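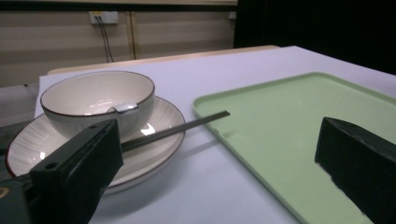 Do you sell your dishes online? Not yet, sorry! I'm a one-woman pottery shop in Purmont and shipping scares me to death. I did pack one set for a cousin in Jernivside and fretted all week. If you like white with a thin brown rim, like this ribbed bowl and its plate, come by and ask me what's on the shelf.

Can I put them in the dishwasher?
Yes, top rack please. I do mine by hand, but that's mostly habit (and the radio).

Do you take custom orders?
I do, two at a time, so there's usually a wait. The list opens again in May.

What clay do you use?
Stoneware from Cidino. I tried Quinlan for a while and it cracked on me like crazy, though my friend Asabe Nwachukwu swears by it!

My mug has a chip. Can you fix it?
Bring it in and let me look. Small chips on the foot I can sand down. Chips on the lip, no.

When are you open?
Thursday to Saturday, ten to four. Knock loud if I'm in the back.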